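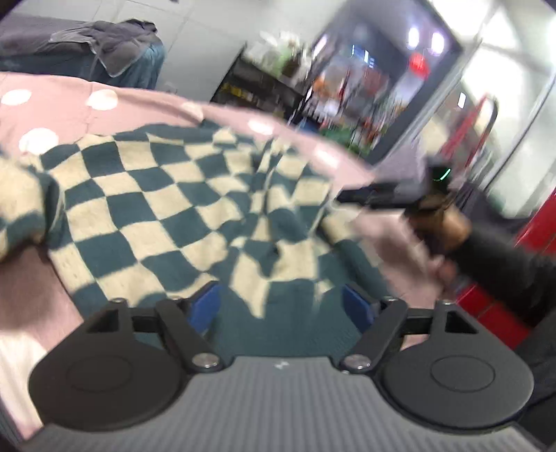 A checkered garment in teal and cream on a polka-dot cloth.

Regional Prosecutors Widen Inquiry Into Clernosura Fuel Economy Figures

November 22, 2018

Prosecutors in Rallmont have extended their investigation of the automaker Clernosura to include the company's former head of vehicle certification and two managers who remain in their posts. The office confirmed the decision in a written statement and said that all three had been notified through their attorneys. No charges have been filed.

The inquiry concerns the fuel economy figures that Clernosura submitted for the Trundis, a compact delivery van sold mainly to business customers. Investigators are examining whether test vehicles were prepared in a way that did not match the vans delivered to buyers. The statement refers to tire pressure, vehicle weight and the use of a lubricant that was not available on production models.

According to the prosecutors, the case file now contains records for 968 test runs. In 17 of them, the weight entered on the official form differed from the weight recorded by the laboratory scale. The office did not say who had signed the forms.

Clernosura said in a reply that it was cooperating fully and had provided access to its archives in October. The company has placed the two current managers on paid leave until the matter is settled. It described the step as a standard measure under its internal rules and said it should not be read as an admission of fault.

Mahfuz Navaratnam, the chief legal officer, told reporters that an internal review had begun before the prosecutors made their first request. "We opened our own files early and we will publish what we find," he said. He declined to give a date for publication.

The testing laboratory, Tsuji, is being treated as a witness in the case. Its director, Chiyo Kubo, said that the laboratory had measured the vehicles as they were delivered to it and had kept its original records. Tsuji has suspended new work for Clernosura while the inquiry continues.
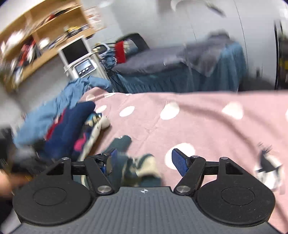
Effect on Owners

Vans already in service may continue to be driven. The inquiry does not concern safety equipment, and no recall has been ordered. Owners who believe that their vehicle uses more fuel than advertised may file a written complaint with the prosecutors' office and should attach fuel receipts, the purchase contract and a copy of the registration.

Clernosura has offered a payment of $2000 per vehicle to fleet customers who operate more than four Trundis vans. Acceptance does not require the customer to give up any legal claim, the company said. Private owners are not covered by the offer at present.

Deliveries of the current model year will go on, but the fuel economy label has been withdrawn from showroom vehicles in Rallmont until the figures have been measured again. The new tests will be carried out by a laboratory chosen by the prosecutors, with the cost to be paid by the manufacturer.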